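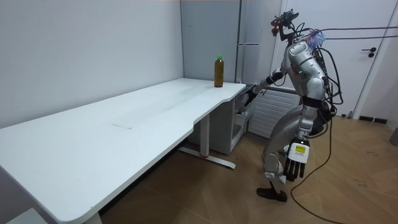 Itton airstrip movements log – readme

Light aircraft movements at Itton and Guvthorpe, typed up from the paper sheets. One row per landing or take-off. 109 sheets in all, 54 from Itton, rest Guvthorpe. Sakwood not in yet, still waiting on their book.

Files
movements.csv – the main one
strips.csv – runway heading, surface, length in metres
fixes.txt – what got changed and why

Columns
time – local, 24 hour. Blank if the pilot didnt write it
strip – ITT or GUV
type – as written on the sheet, spellings tidied a bit
dir – in or out
pob – people on board, pilot included
notes – free text, mostly wind and sheep

Known problems
Touch and goes count as two rows at Itton but only one at Guvthorpe. Don't add them togther without sorting that first.
9 sheets from February got damp and the times are guesses, marked with a q.
Gliders left out. Microlights in, mostly.
Registrations removed. Please don't try to put them back.

Version 2 – Guvthorpe headings were the wrong way round, fixed. Olszewski sheets merged in.

Free to use, say where you got it. Mistakes to In-ho Ham, with the row number please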